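Shop Talk Board > Kitting and Packing > Arm on the sort bench, what happened to your people?

kitbench_11
Starting this because our lead said "go ask other shops" and I'm the only one here with a login. We make teaching kits, shape and color sets for schools mostly. Parts come off the printers, get sorted on the bench, go in trays, trays go to packing. Used to be four of us sorting per shift. Now its an arm on the bench pushing pieces together by color, and two of us. The other two went to packing, nobody let go. So far anyway.

What I want to know from folks a year or more in. Did the hours hold? Did the pay grade change? Ours is "under review" since October and I don't love that phrase.

pallet_jockey
What kind of arm. Pick and place or what

kitbench_11
No fingers on it, just a rod. It slides stuff across the board. Putting one up.

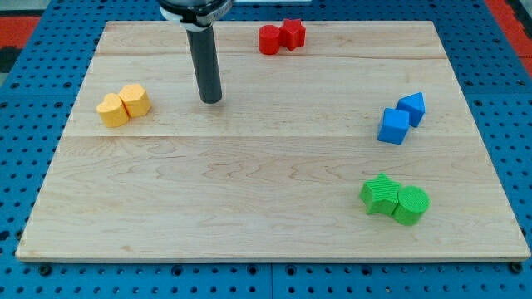

Mesham, January 17, 2021

Two to a color there. Reds at the back, hearts over on the left, blue on the right, green nearest the front. The pairs don't have to match in shape, that's the part people argue about when they come see it. A star next to a cylinder is fine so long as the color's right. Customer wants color groups, shapes get checked at packing.

pallet_jockey
So packing does the check you used to do. There's your answer on where the work went.

kitbench_11
Yeah. Pretty much. Packing rate is still 138 trays a shift though, same number as before they got the shape check added on.

numi_nights
Numidham plant here, different product, same story. We had a sort line with 11 people over three shifts. Arms went in, nobody fired, everyone "redeployed." Then people quit and weren't replaced. Two years later it's five. On paper zero layoffs. Get the headcount in writing, not the promise about layoffs, they are different things!!

tray_liner
Going to disagree some. I did hand sorting for years and my wrists are shot. When ours went in I moved to tending it, clearing jams, restocking the board, swapping the worn parts. Better job. Got a 70 cent bump too. Not huge but it's something. I would not go back to the bench if you paid me double.

numi_nights
Good for you, really. But how many tenders per arm? At ours its one person for three arms. So one person got the better job, what about the rest

tray_liner
One for two. And fair point, there were two of us who applied and the other guy didn't get it. He's on nights in receiving now and not happy. I still say the old job was wrecking people.

pallet_jockey
Both things true.

kitbench_11
Wrist thing is real here too. One of our packers was on light duty all summer from sorting. What bugs me is the talking, dumb as that sounds. Four people at a bench, you talk all day. Now it's me at one end loading, another person at the far end taking off, arm in the middle. Can't hear a thing over the fans. Shift feels like 14 hours.

bench_mouse
Not dumb. We asked for rotation, 45 minutes on the arm then swap to packing. Supervisor hated it for a week, then kept it. Everybody stays trained on both jobs that way, so when the review comes they can't say you're just a loader.

kitbench_11
Oh thats good. Bringing that one Monday. Did you have to go thru HR or just your lead?

bench_mouse
Just the lead. We wrote it on one page, who swaps when. Don't make it a big thing.

urbo_floor
I'm at Urbonaitė, we got sold the Pukaro package with the training days included. Ask if yours came with training!! Ours did and management sat on it for months, only engineering went. We pushed and got two floor people in. Those two are the only ones who got a new grade.

kitbench_11
No idea if ours did. Will ask. That might be what the "review" is waiting on.

numi_nights
Or its waiting on people to quit. Sorry. Ask about the rate too, 138 with an extra check on it is a speedup whatever they call it.

tray_liner
Agree with numi on that one. Time the shape check for a few trays and bring the numbers in with you.

kitbench_11
Ok. Rotation page, training question, headcount in writing, time the check. Break's over, will post when I hear somthing.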